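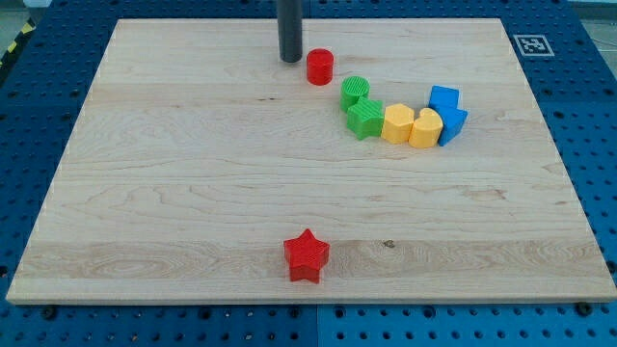

I love planners that can change their minds! At Brakorar we spent all December tuning one that couldn't. It picked a full path for each block up front, 902 steps at worst, and then followed it even when a piece slid.

We swapped in Gisler, which replans 10 times a second over a short window, and the code got smaller. Pushing a star next to a hexagon is messy, contact is messy, and a short plan that's always fresh copes far better than a perfect one gone stale.

So please, tool builders, make replanning the default and let the rest of us opt out. I'd happily give up 18 config flags for it.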